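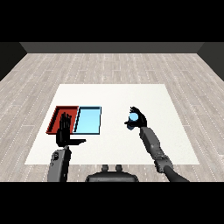

Two trays on a white table, one red and one blue.

How to Move Your Coins from an Exchange to Your Own Wallet

Updated January 2023

So you bought some crypto, it's sitting on an exchange, and you've started having the thought everyone has at two in the morning: is it really mine if somebody else holds the keys? Welcome. This guide walks through moving it to a wallet you control. I'll use Gostitz as the exchange and Uvell as the wallet, as those are the ones I use, but the buttons have much the same names everywhere.

Set aside 70 minutes. Most of that is waiting and staring at a progress bar, so have a sandwich ready.

Before you start

You need a computer or phone you trust, a pen, and paper. Yes, paper. A screenshot of your recovery phrase sitting in your cloud photos between the dog and the parking receipt is a gift to whoever gets into your email.

Step 1. Install the wallet

Type the Uvell address into your browser yourself. Don't search for it and click the first result, which may well be an ad paid for by someone with a very similar logo. Install, open, choose Create New Wallet, and pick a password you haven't used since high school.

Step 2. Write down the recovery phrase

The wallet shows you a list of words. Copy them in order, in handwriting you'll be able to read next year. Mine from last October has a word that is either "rival" or "naval," and finding out which was a long evening. The wallet then quizzes you on a few of them. Pass the quiz, then put the paper somewhere dry.

Anyone who asks for these words is robbing you. This includes very polite people in the support channel with the project's name in their profile.

Step 3. Copy your receiving address

Click Receive, pick the coin, and hit the copy icon. Don't type the address by hand. Check the first 7 characters and the last 7 after you paste it, because there is malware whose whole career is swapping addresses on your clipboard.

Step 4. Pick the right network

This is where people lose money. Gostitz will offer you several networks for the same coin, usually with the cheapest one on top and looking friendly. The network you choose has to be one your wallet supports for that coin. If Uvell shows the Steyn network on the Receive screen, choose Steyn on the exchange too. If you can't find a match, stop and read the help page for both.

Step 5. Send a small test

Say you're moving 150 dollars' worth. Send a little of it first – whatever the minimum withdrawal is. You'll pay the fee twice and grumble. Pay it anyway. Confirm by email and authenticator code, then wait for it to show up in Uvell.

Step 6. Send the rest

Same address, same network, same checks. Don't get casual now.

If nothing arrives

Look at the withdrawal page on Gostitz first. "Pending" means the exchange hasn't sent it yet, and refreshing won't help, though you'll do it. If it says "Completed," copy the transaction ID into the Plikach explorer and see how many confirmations it has. Fully confirmed but not in your wallet? You may need to switch that coin on under Manage Assets, where Uvell hides anything it considers unpopular.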